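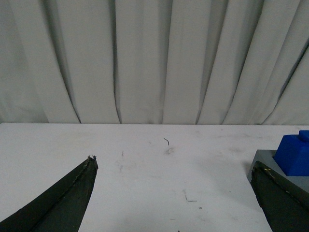

White curtain behind the table, hanging in wide folds.

Keeping Heat In: Curtains and Drafts in Hiltport Student Housing
Project report, 4 January 2020

Our group wanted to know if heavier curtains make a cold bedroom easier to live in. Many of the rental houses in Hiltport were built as summer cottages and first rented out in July, so people sign the lease before they ever feel a draft.

We sent a short survey to 708 students living off campus and got 200 replies. Drafts from windows were the most common complaint, ahead of noise and damp. Most people who complained had thin curtains that came with the house.

We then borrowed two bedrooms in a house on Brurngate. They are the same size and both face north. One kept its thin curtains. The other got lined ones from Danladi, a fabric store downtown. We read the thermometers every evening for 15 days, with the heat turned off for the hour before each reading.

The room with lined curtains was warmer on most evenings, but the gap was small – and on windy nights it almost went away. The window frame in that room has a loose corner, which we should have checked before we started.
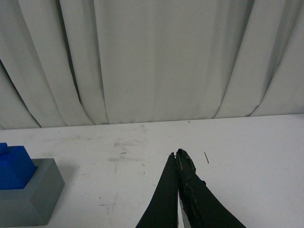 Do lined curtains help if the window itself leaks?
They help a little, but sealing the gaps should come first. Cold air gets around the sides and under the hem.

If we did this again we would seal both windows, swap the curtains halfway through, and use a thermometer that logs by itself. We missed two readings over the break.

Comments (3)

Did you try foam tape? It cost me 10 dollars for the whole apartment.

I live on Brurngate too and can confirm the wind part.

What lining was it? Blackout or thermal?

Related reports
Bus Wait Times on the Poneck Line
Damp in Basement Apartments
Who Uses the Hiltport Library at Night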